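I've gone and fallen for fermented chilli sauce, and it's taken over most of my evenings since December. I'm going to write it all down before I forget what I did, so apologies to anyone who came here for the gardening posts (the tomatoes are fine, the zucchini are out of control as usual).

It began with a bottle of Jinura that my brother-in-law left in the fridge. It's a small-batch sauce, a bit sour, a bit fruity, and I went through the lot in a week on eggs and cheese on toast. Then I read the label properly and saw it was just chillies, garlic, salt and water. Four things! I had all four at home!

## The mash

My first go was 500 grams of long red chillies from the Himov market, stalks off, roughly chopped, seeds left in. I added a small head of garlic and one carrot, which I swear by now because it rounds off the heat and gives the yeasty bugs something sweet to chew on. Blitz it, weigh it, and add salt at 3 per cent of whatever the scales tell you. Wear gloves. I didn't, then I rubbed my eye, and that was the end of my night.

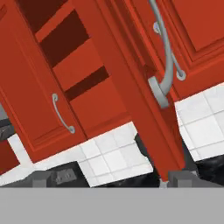 *Red cupboards, silver handle.*

The weighing matters more than anything else. I used to cook by the handful and I still mostly do, but salt is what keeps the nasties out while the good bacteria get going, so please don't guess. Plain salt without iodine is what I use. Pack the mash into a clean jar, press it down until the liquid comes up over the top, and leave a good few centimetres of space, as it will climb.

By the third morning mine was fizzing away like a glass of lemonade. I can't tell you how chuffed I was. I took the jar to work to show people and got very mixed reviews.

## How long to leave it

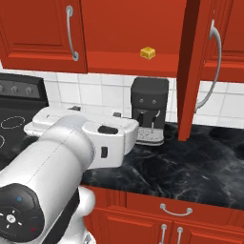 *Yellow cube on the shelf, coffee machine on the counter.*

I've tried 5 days, two weeks and 36 days, all from the same kind of chilli. The short one was bright and salty and tasted mostly of fresh capsicum. Two weeks was lovely. The long one, though, oh my word. It went deep and tangy and almost like stone fruit, and I'd have drunk it from a mug. Smell it every few days. Sour and garlicky is great, and if you see anything furry or pink, chuck the whole batch and start again.

Fruit goes in at the end for me. I put pineapple in at the start once and it got boozy and strange. Now I blend it in after fermenting, with a splash of cider vinegar, then simmer the sauce for ten minutes so it doesn't keep bubbling in the bottle. Mango is my favourite so far, and apple is much better than it sounds.

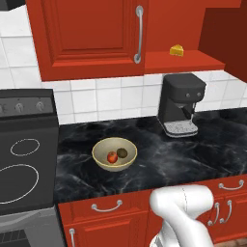 *Apple and kiwi in the bowl.*

I strain about half of each batch through a sieve and leave the rest chunky. The smooth stuff pours nicely, and the chunky stuff is magic stirred through noodles. Dry the leftover pulp in a low oven (mine sits at 80 degrees with the door open a crack) and grind it up for a sour chilli salt that's ridiculous on popcorn.

Next up is a green one with Drusto peppers, if the seedlings ever get moving, and I want to try smoking half the garlic first.

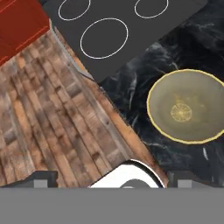
Chi-keung Fung wrote to me after the last post to say I should stop blending before the ferment and try whole chillies in brine, as they keep more of their crunch and you can taste one every few days without disturbing the lot. He uses a cabbage leaf tucked over the top to hold everything under, and he saves a spoonful of the old brine to kick off the next jar.

So that's a second jar on the go now, and I'll have to buy more lids.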